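Bulleck Open Workshop
Two Arms on One Table: Handout 4
14 Aug 2026

These notes are for participants who have finished the wiring in Handout 3 and have both arms moving one at a time. Today we fix the arms in their final place, set the limits, and begin with simple picking. Please read the section on cables before you switch anything on, even if you have built an arm before.

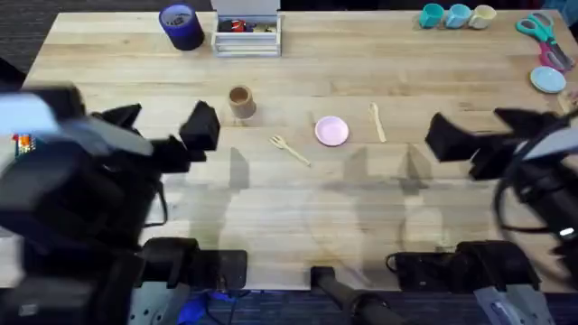
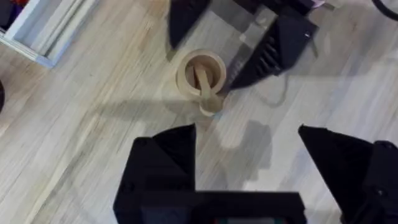
Small objects and the grippers: an overhead or side view first, then the view from a wrist.

1. Where to put the bases

Both bases go on the same long edge of the table, the one where the operator stands. In the first version of this course we put them on opposite edges. It looked nice and symmetrical, but the operator had to think in mirror for one of the arms and everybody was tired after half an hour.

Measure the distance between the bases from center to center, and not from the inner edges of the clamps. The Hallex clamps are wider on the side of the screw, so two persons measuring from the edges will get two different numbers. For the arms in our kit the distance is 70 cm. With less than this the elbows meet when both arms work in the middle. With more, the middle is reached only with the arm almost straight, and an almost straight arm shakes.

Tighten each clamp by hand, then move the arm (power off) to its longest reach on the left, on the right and forward. Tighten again. You will gain nearly half a turn. After the first hour of work, check it one more time.

If you build this at home and your table has a rounded edge, put a flat piece of hard wood between the edge and the clamp. A folded cloth is not enough. I have tried it, and the base turned slowly during the whole evening, so slowly that I was looking for the error in the software.

2. Cables

Most of the problems which people bring to the Monday help hour are cable problems. The arm stops, or it loses one joint, or the camera picture freezes when the wrist turns to one side only.

Rules for this course:

- Every joint gets a free loop. Turn the joint to both ends by hand and see that the loop never becomes tight.
- The loop must stay on the outer side of the arm. A loop on the inner side will sooner or later be caught by the other gripper.
- The wrist camera cable is fixed at the wrist and at the forearm. Between these two points it is free.
- Power and data go down behind the table edge separately. Do not tie them in one bundle.
- No cable ties directly on moving parts. Use the soft tape with hook and loop. It can be opened when you have made a mistake, and you will make some.

For the cable which must cross the working area, leave it long and let it lie loose. It is ugly, but a short cable in the air pulls on the wrist and changes the position by several millimeters. Before each run, look where it lies.

3. Limits in software

Open the Lollitz panel and choose "Workspace". There is one page for each arm. You have to set the following:

Lowest height. Bring the closed gripper down until a sheet of paper under it can still be pulled out with a little resistance. Save this height, then add 4 mm. We will work with the added value today. Later, for flat things, you may remove it.

Side limit. Each arm may cross the center line, but not both at the same time. Lollitz calls this "shared zone". Make the shared zone 18 cm wide. When one arm is inside, the other waits at the border until it is free.

Speed. Leave it at 30 percent for the whole session. The slider goes higher and I ask you not to touch it. At full speed, the arm does not stop at the place where you have pressed the button, it stops a bit later.

Gripper force. Start from the lowest step. If the object slips, go up one step and try again. Please write down for each object at which step it was held well. We need this table in Handout 5.

When the limits are saved, restart the panel. There is an old fault in the version that we use: the side limit is displayed as saved, but it is active only after a restart.

4. Choosing objects

You don't need to buy anything. A toy kitchen set is very good for this purpose, also tape rolls, blocks, paper tubes. Take things which differ from each other in height and in shape. When all objects are cubes, the picking works on the first day and you have learned little.

Some remarks from earlier groups:

Cups. Grip from above, one finger inside and one outside, or both outside if the cup is narrow. Cups of thin cardboard are deformed already at a low force step.

Plates. A flat plate is the most difficult of the simple objects. The fingers cannot come under it. Push it with one arm against a finger of the other arm, and it will tilt up a little. This is the first exercise where you really need two arms.

Forks and spoons. Turn the wrist so the fingers close across the handle. If they close along the handle, the thing will rotate in the grip. The bowl of a spoon is heavier than it seems, so grip closer to the bowl than you would by hand.

A bowl with something standing in it, such as a mortar with its pestle. Decide first what you want to move. If you lift the bowl, the pestle can swing out and hit the finger. Take the pestle out first with one arm while the other arm holds the rim.

Scissors. Only for groups who have finished everything else, and only children's scissors with round tips. Closed, always.

Leave free space between the objects, at least the width of one open gripper. Things which you don't use in the exercise should be moved to the far edge, where they do not disturb the approach.

5. Light

The shadow of the arm moves with the arm. If your program looks for dark shapes on a light surface, it will find the gripper shadow and believe it is an object. In March we lost a complete afternoon with this in the small room on the Nazari side. The solution was cheap: a second lamp from the opposite direction and a white sheet over the first one. The shadows don't disappear, but they become soft.

Also switch off automatic exposure on both wrist cameras. When a black gripper fills a large part of the view, the camera tries to correct for it, and the pale wood becomes white without any grain.

6. Exercises for today

a) With the left arm only, pick a cup and put it down one hand to the left. Repeat until you can do it ten times without touching the table with the fingers.

b) The same with the right arm. Most participants find that one arm is clearly worse. Compare the clamp and the cable loops before you compare the settings.

c) Put one spoon in the shared zone and give a command to both arms. Observe which one waits. Then exchange the order of the commands.

d) Pass a fork from the left gripper to the right gripper. The receiving gripper must be closed before the giving one opens. Write in your log the pause which you used between the two.

e) Plate against finger, as described in section 4. Do not be disappointed if you need the next session too.

7. Before you leave

Bring both arms to the rest position, then power off, and only then pull the plug. Without power the arms fall down, so hold the forearm with your hand when you switch off outside of the rest position. Put the objects back in the tray. Save your limits file under the number of your table, and not under your name; the tables are shared with the evening group and they search by number.

Bring to the next session: your log, the gripper force table, and one object from home that is not round and not a box.

Related handouts
Handout 1: Reading the parts list of the Hallex kit
Handout 2: Joints, screws and which ones need thread lock
Handout 3: Wiring the arms one at a time
Handout 5: Gripper force and soft objects
Lollitz panel: short list of error messages
Booking a table at Bulleck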